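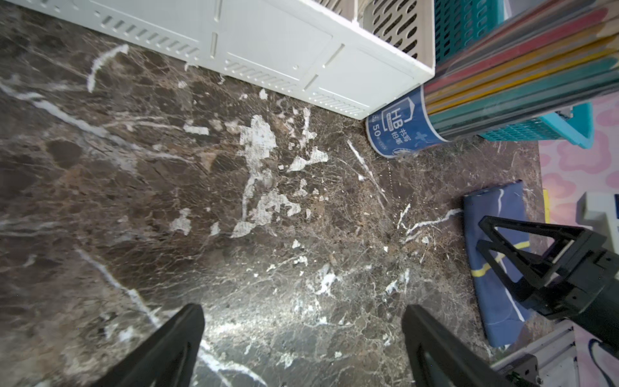 Gripper week at the bench

So December turned into gripper month for me! I've been swapping fingers and wrist cameras on the two-arm setup, and Donnie Farquharson kept asking me to put something up so he could quit reading my notes over my shoulder. I'm starting this gallery page with the wrist view, and more will go up as I sort through them.

The fingers on the camera side are the wide black tapered plates we ordered from Pliltden. I like them a lot. They sit low in the wrist view and leave a good gap in the middle, so I can line up on something before closing. The old Drummond set blocked so much of the picture that I was pretty much driving blind for the last inch.

The other arm comes in from the right, over the folded blue cloth. It has the triangular finger with the cutout, and I wanted both arms in one view to see how much they get in each other's way. Cloth is my favorite test by far - it shows up a bad finger tip faster than anything hard does.

My one gripe is glare. The marble-patterned top is shiny and there's a bright spot right between the fingers, pretty much where I want to be looking. Anderson Seixas says to lock the exposure and live with it. I tried that on the Hesis controller and the dark cloth turned to mush, so I'm back on auto for now (sorry, Anderson).

The pencils and the mesh baskets are good practice too. Long thin things next to little square holes, what could go wrong? I did 6 runs on the pencils with each set of fingers and the Pliltden ones won easily, mostly on the ones lying close together.

Controller-wise I'm still split. The Hesis one feels smoother when I'm going slow, but the menus drive me nuts, and I've lost my settings 2 times now. The Gollasbridge box is clunky and just remembers everything. If I had to pick tonight I'd go Gollasbridge with the wide fingers.

Next up are the soft tips, once the right screws get here.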